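Support > Window Coverings > Mido Horizontal Blinds > Section 4

4. Adjusting and Lowering the Blinds

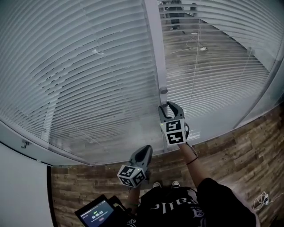 Read Section 2 (Mounting) first. The headrail must be locked into both brackets before you use the cords.

1. Stand in front of the blind and pull the lift cord straight down to free the cord lock.
2. Let the cord run slowly through your hand until the bottom rail reaches the height you want.
3. Move the cord toward the center of the blind and release it. The lock should catch.
4. Turn the slats with the tilt control. Stop when you feel resistance.

Note: Slats tilt evenly only when the blind is fully lowered. If one end hangs low, raise the blind all the way and lower it again.

Note: New cords may stretch during the first weeks. Re-level the bottom rail as shown in Section 2.

CAUTION: Cords can strangle a child. Wind loose cord onto the cleat and keep cribs and furniture away from it.

CAUTION: Do not force the tilt control past its stop.

Revised 9/19/23, Hajar Ouali

© Plodham Window Products | Contact Support | Back to top

2 comments | 4 shares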